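The Shared Desk: Pens, Cups and the Small Supplies of a Public Office
Speaker notes - staff development session, Sunday, March 18, 2018

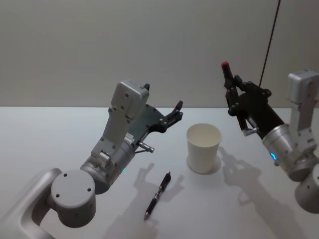 Slide 1. Paper cup, black pen and red-capped marker at a white table.

Opening

Good morning, and thank you for coming in on a weekend. My name is Renu Rathore, and I am responsible for front-of-house services at the Asten Reading and Advice Center. I have been asked to speak on a subject that rarely receives a full session: the writing materials we place on shared tables, and the containers in which we keep them.

(Leave Slide 1 up through the end of Part One.)

The slide shows very little furniture and very few supplies. A white tabletop, a plain pale gray wall, one white paper cup, one black pen lying flat on the table, and a black marker with a red cap, held upright. I would ask you to keep these items in mind. Most of what I have to say this morning concerns the relationship between a cup and a pen.

Part One. What belongs on a shared table

The Center provides 62 seats for public use. At each of the long tables, visitors fill in forms, copy out reference numbers and mark up letters they have brought with them. Until last November, supplies were put out according to the habits of whoever opened the room. One table might hold a dozen pens and another none at all.

The present standard is as follows. Each table receives one cup. Each cup holds pens only. Markers are issued from the service desk on request and returned to the service desk after use.

(Pause. This is the point on which colleagues from the branch offices usually have questions. Take them now if hands are up.)

The separation of pens and markers was proposed by Omprakash Lodhi of our records section. His concern was forms completed in marker, which show through on the reverse side and are difficult to scan. In one batch of 700 returned forms, his section had to send back 20 for this reason. That is a modest figure, but every one of those forms meant a letter, a second visit and a delay for the visitor.

Cap color also deserves a word. A black marker with a red cap can mislead a person who chooses by the cap alone. We ask desk staff to try any marker on scrap paper before handing it over, and to keep each cap with the marker it came with.

Part Two. The container

(Slide 2 is text only: "Cup, tray or box?")

We considered three arrangements.

The first was a flat tray. Trays are stable and easy to clean. They also take up writing space, and they collect paper clips, receipts and candy wrappers at a remarkable rate.

The second was a lidded box from Joshi, our regular stationery supplier. The boxes were well made. Visitors did not open them. Several people came to the desk to ask for a pen while seated directly in front of a full box.

The third was the ordinary paper cup. It is cheap, it can be replaced the moment it is marked or bent, and visitors understand it at once. Its weakness is its weight. An empty paper cup is light, and a cup with one long pen leaning against the rim can tip over. We therefore ask for a minimum of four pens in each cup. At the Trirkov branch, Gervásio Camargo places one cup inside another to stiffen the wall, and I am pleased to recommend the practice here.

I should add that cups used for pens must not be taken from the same stack as cups used for drinking water. The two stacks are stored in separate cabinets. Please observe this even when one stack runs low.

Part Three. How a pen is returned

(Slide 3 is text only: "Point down, clip out.")

Pens are placed in the cup with the writing end down. Capped pens are capped first. A pen left lying on the table is returned to the cup at the next round, and staff need not wait until the table is vacant to do so, provided the visitor is asked.

Rounds take place at the opening of the room, at midday and at closing. The person making the round should:

Return loose pens to the cup.
Test any pen that looks worn, and remove it if it skips.
Wipe the tabletop, lifting the cup and wiping beneath it.
Set the cup back at the center of the table, away from the edge.

White tabletops show ink very clearly. Fresh marks come away with a damp cloth in most cases. Older marks should be reported to Wiremu Kingi in facilities, who keeps the approved cleaner. Please do not bring cleaning products from home. The surface finish on the long tables was replaced at considerable expense, and one product used in good faith left a dull patch near the window.

Part Four. Supply and cost

(Keep this section brief if running late. The figures are on the handout.)

Pens are ordered in boxes of 50. Branches place their own orders through the Dudunitz purchasing form, and the main office combines them at the end of the month. Orders received after the closing date are held for the following month.

Black ink remains the standard for public tables. Blue may be requested for staff use. Red is reserved for the records section, where it has an established meaning in the correction of files, and should not be placed in public cups under any circumstances.

Some loss is expected. Visitors put pens in their pockets without thinking, and staff should not pursue the matter. A polite reminder is printed on the table card, and that is sufficient.

Discussion

(Invite Harish Upadhyay to speak first. He has asked for five minutes on left-handed visitors and the placement of the cup.)

Two questions remain open, and I would welcome your views on both. The first is whether pencils should be offered alongside pens at the study tables. The second is whether the smaller branches, with only one or two tables, should follow the full schedule of rounds or make a single round at closing.

Written comments may be left at the service desk until the end of the week. Coffee is available in the corridor, and the second session begins in this room at eleven.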